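Progress report to the Montes Fund, October
Flood recovery in Lunbridge and the Drevon valley

Dear friends at the Fund,

It has been a full and rather tiring few months since we last wrote, and I'm so glad to have better news to share. When the river came through Lunbridge it left 200 households without safe water or a dry place to sleep, and your grant has carried a good part of the work since then. Repairs are finished on 48 homes, and the families are back in all of them (one grandmother insisted on feeding the whole roofing crew, twice!). Another 18 homes are waiting on window frames from the supplier in Caladberg, who has been slow but kind about it.
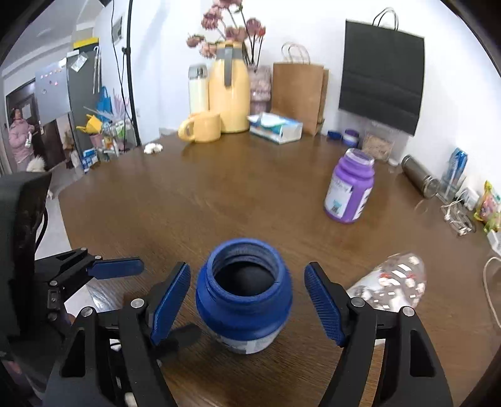

When will the remaining families be able to move home?

We expect the 18 homes to be ready before the first hard frost, and the other households will follow in spring once the ground along the Drevon has dried out enough for new footings.

Water has gone more smoothly than we dared hope. Both of the 2 damaged pumping stations are running again, and the town has agreed to pay for their upkeep from next year. The school kitchen is still cooking for families in temporary rooms, and we would like to keep that going through the winter if the budget lines can be moved a little. I'll send the figures separately.
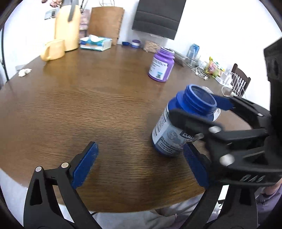
Blue bottle, open, on a wooden table.

With warm thanks from all of us,
Zinash Birhane
Recovery Program Lead, Lunbridge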